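Zota Boards > Hardware > Older Desktops

Topic: Cleaning out a used Dell tower, how far do you take it apart?

wetthorpe_attic
I picked up a used Dell tower, black and silver, the kind with the blue plastic latches inside. It will be a file server in the attic and nothing else. It has a graphics card, one hard drive, and more dust than I have ever seen in a computer. I have the side panel off and the first layer vacuumed away from the outside.

What I want to know is how much to remove before cleaning. I have put memory in a laptop before and swapped a drive once. I have never pulled a processor or a power supply. Is it worth stripping the whole thing, or do I just blow it out and move on?

gilles_arnaud
Take out the graphics card, the memory and the drive. Leave the processor, the board and the power supply where they are. Blow it out outdoors with the fans held still. Half an hour.

flurina_l
I would go further than that. The old thermal paste on these is usually dry as chalk by now. If the heatsink has never been off, take it off, clean the processor and put on new paste. You also get at all the dust packed in the bottom of the heatsink, and you won't reach that with a can of air.

gilles_arnaud
If the temperatures are fine, leave it alone. I have seen more boards damaged by people pulling heatsinks than by old paste. What does it idle at?

wetthorpe_attic
81 after ten minutes doing nothing. That's Fahrenheit? No, sorry, I looked again, it's Celsius. It got to 89 copying a folder and I shut it down.

flurina_l
That settles it then. Heatsink off.

gilles_arnaud
Fine, at 81 idle I agree with Flurina. Run it for a few minutes first so the paste is warm, shut down, unplug, then twist the heatsink a little from side to side before you lift. Do not pull straight up. On some sockets the processor comes out with the heatsink and you bend pins.

macleod_g
Adding to this. Lay the case on its side before you do anything so you are working down into it. People try to do this with the tower standing up and the card hanging off the slot. Also take your photos before you unplug any cables. The front panel connector and the data cables all look obvious until you have lunch in the middle.

wetthorpe_attic
Okay. How does the graphics card come out? There is no screw on the bracket that I can see. I pulled a little and it didn't move.

macleod_g
Stop pulling. Look at the back edge where the card brackets meet the case. On a lot of Dells there is a plastic retainer there that opens, and no screw at all. Then there may be a catch at the far end of the slot itself, which you press with a finger while you lift the card. Both have to be released.

eunseong
Same idea with the drive. Blue plastic on a Dell generally means you can undo it by hand. Squeeze or pull the blue part and the drive slides. Unplug the power and data cables from the drive first or you'll be tugging on them.

margaux_b
I'm going to disagree with the vacuum. You said you vacuumed the outside, that's okay, but please don't put the vacuum nozzle inside. Static. Use air and a soft brush.

gilles_arnaud
I have used a vacuum inside for years with no trouble. Plastic nozzle, keep it an inch away, brush the dust toward it.

margaux_b
You have been lucky. It's not the kind of thing where you see a spark and know. The board gets flaky a few months later and you blame something else.

flurina_l
Can we not do the vacuum thread again. Air and a brush works, he has both.

wetthorpe_attic
Update. Card is out, it was the catch on the end of the slot. Drive is out too. Heatsink came off with the twist and the processor stayed in place. The paste was gray crumbs. I used rubbing alcohol and coffee filters. The heatsink had a felt pad of dust between the fins, no wonder.

Two questions. How much new paste, and do I take out the power supply? It's filthy too, I can see it through the grille.

flurina_l
A blob the size of a small pea in the middle, then set the heatsink down level and tighten the corners a little at a time, crossing over. Don't spread it.

macleod_g
I spread it. Thin layer with an old card. Either is fine.

gilles_arnaud
Blow through the power supply from the outside and do not open it. If you want to take it out of the case to do that, it's only some screws and the cables. Opening the power supply itself is a different matter and I would not do it for a used computer at this price. Capacitors hold a charge.

eunseong
Before you put everything back, I'd replace the coin battery. If the clock was wrong when you first started it, the battery is going. It takes a minute now and is a pain later with the card in the way.

wetthorpe_attic
The clock said February, so yes.

Does anyone have a picture of one of these open, with the card in? I took my photos like Gaétan said but they are all blurry and I want to check how the wires run by the drives.

eunseong
I have one. Not necessarily your exact model, so go by your own board if something differs. 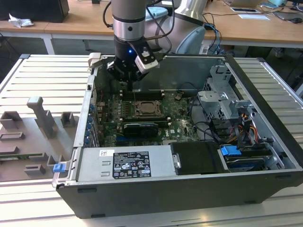 Last edited by eunseong at 9:12 PM. Edited 1 time in total.

The card sits across the board below the processor. Look at the bundle of red, yellow and black power wires in front of the silver drive cage on the right, and the black SATA cables that curve down from the drives to the board. Yours should have enough slack to do something similar. The hard drive with the blue handle is at the lower right, and the power supply is along the bottom.

wetthorpe_attic
That helps, thank you. I had run the data cable underneath the power wires and it was pulling at the plug. Mine has the same row of blue clips by the card slots. I'd been treating those as decoration.

macleod_g
Those are probably your retainer. Make sure the one for the card is closed before you stand the case up.

margaux_b
Also check that nothing can touch the fan once the panel is on. Spin the fan by hand with the power off and listen.

wetthorpe_attic
Back together. It did not start the first time, one long beep and then nothing. I took the memory out and pushed it in again until both ends clicked, and it started. Idle is much lower, in the forties, and it stayed under sixty through the whole folder copy. I left it running for 12 hours with the panel on and it was still up this morning.

The case fan still rattles a bit when it first spins up. Is that worth fixing?

gilles_arnaud
Bearing. It will run like that for a long time or it will stop next week. They are cheap. Check the plug before ordering, since Dell fans don't always use the standard one.

flurina_l
Replace it. It's going in an attic where you won't hear it stop.

gilles_arnaud
I would wait until it gets worse, but it's his attic.

wetthorpe_attic
Ordering one tonight. I'll post the plug type when I have the old one out, in case somebody else has the same case.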